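# Best order for clearing a small carpeted bedroom, and what to do about drink cartons

**Jonalyn Tolentino**

I let out a furnished room on the top floor of my house, mostly to people on short stays. It has a bed, a wooden console table with a smaller table that tucks underneath, a stool, a chair and a tall heater. The floor is carpet, wall to wall, a sort of beige-grey.

I do the changeover myself. The bed and the bathroom are no trouble because I have done them so many times. What slows me down is the floor. People leave drink cartons, paper cups, tissues, wrappers and takeaway sticks, and with carpet I can't just sweep the lot into a pile. Last January I ran the vacuum over a bit of wrapper I hadn't spotted and it went round the brush bar. I had to take the head apart on the landing.

Things I would like to know:

- Is it better to go round the edges first or start in the middle?
- Do you sort the recycling as you pick up, or bag everything and sort it downstairs?
- How do you treat a patch of carpet where a milk carton has been lying, if you can't see a stain?
- Do you move the furniture every time? The small table is the awkward one.

I have 5 hours between one person leaving and the next arriving, and two other rooms to do in that time. I tried using Listness to make a checklist but ended up with a list so long I stopped opening it. A short order of work is what I'm after.

---

**Arnel Baluyot**

I looked after holiday flats for six years, nearly all carpeted, and this is the order I settled on. It works for any room where most of the mess is on the floor.

**1. Open the window and switch off the heater**

Turn off anything standing on the floor with a lead and unplug it. Coil the lead and put it on top of the appliance or on the table. You will be kneeling and dragging a bag about, and later the vacuum has to get along the skirting.

**2. Liquids first**

Pick up every bottle, cup and carton before you touch the dry stuff. Check the caps on bottles and tighten them. Carry cups upright to the bathroom even if they look empty, then tip out whatever is in them. Cartons the same. If one has been squashed, hold it with the opening upwards on the way.

I keep a washing-up bowl for this job and nothing else. Everything that might drip goes in the bowl, and the bowl goes to the sink in one trip.

**3. Sharp and stiff things next**

Chopsticks, skewers, lolly sticks, hair grips, pen lids. Wear gloves if you like, but look before you grab. A skewer on pale carpet is easy to kneel on. Snap long sticks in half before they go in the bag or they will come through the side when you lift it.

**4. Soft rubbish and scraps**

Tissues, wrappers, receipts. Start at the far wall and work back towards the door, so you aren't walking over the part you haven't done. Don't use your bare hand for tissues. I put a small bag over my hand, pick them up and turn it inside out.

Use a clear bag for this if you can get them. A clear one lets you check what has gone in before you tie it, and you will want to check, because belongings get mixed up with rubbish on a floor. Slippers, socks and chargers are the usual ones. 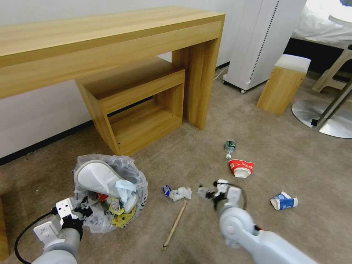
**5. Check the bag before you tie it**

Anything that could be wanted comes out and goes in a separate bag with the room and the month written on it. A slipper is a good example. One on its own tends to get treated as rubbish, and then the other turns up under the bed and somebody emails you. I kept found things for 3 weeks and then gave them away or threw them out.

**6. Move the small furniture**

Pull the small table out from under the big one. Look inside it and underneath. If it's the open-fronted kind with a shelf, run your hand along the shelf, as tissues and wrappers get pushed to the back. Lift it to move it. Dragging a box-shaped table over carpet leaves lines in the pile and loosens the joints in time. Put the stool on the console table while you vacuum, with a cloth beneath its feet.

You don't need to shift the console table every time. Once every third or fourth changeover is enough.

**7. Vacuum twice**

The first go is with the hose and the narrow tool, along the skirting, round the table leg and round any caster wheels. That gets the tiny scraps that wrap round a brush. Second go with the normal head, in straight lines towards the door.

On your carton patch: press a dry white cloth on the carpet where it was and stand on it for a slow count of thirty. If the cloth comes up clean and dry, leave it alone. If it's damp, sponge with cold water and a drop of washing-up liquid, then again with plain cold water, then press dry. Don't use hot water on milk.

On sorting, I did it downstairs. Two bags on the bedroom floor is one too many. Cartons and bottles are already separate because they went in the bowl, so rinse and squash them and they go straight in the recycling. Paper cups depend on your council. Ours wouldn't take them.

It took me 25 minutes for a single room, not counting the bed.

---

**Plandomine**

I disagree on doing the bed last or whenever. Strip the bed before you start on the floor. Things fall out of bedding, crumbs and tissues mainly, and you'd only have to do the floor again. Don't put the clean sheets on until you've vacuumed though.

Also put a bin in there. You didn't mention one. I put a 6 litre pedal bin by the bed and a bigger one near the door, and most people use them. White bedding and a pale carpet with no bin in reach is asking for trouble.

---

**Triltska**

just get a litter picker, saves your knees

---

**Jonalyn Tolentino**

Thank you all. There is a bin but it's in the bathroom, so I'll buy one for the bedroom and put it by the console table. I did the room yesterday in Arnel's order with the bed stripped first as Plandomine said. The washing-up bowl was the most useful part for me. I found a sock at the back of the shelf in the small table, and I have no idea how long it had been in there.

Triltska, I have a litter picker for the garden. It's fine for bottles but hopeless on wrappers, at least the one I've got.

One more thing if anyone is still reading. The carpet has dents where the console table stands, and they show when I shift it to vacuum. Is there a way to get those out without hiring a machine?

---

**Arnel Baluyot**

Put an ice cube in each dent and leave it to melt, then blot the water and fluff up the pile with the edge of a spoon. Give it overnight to dry before you put the table back. Try one dent first, in case your carpet doesn't like it.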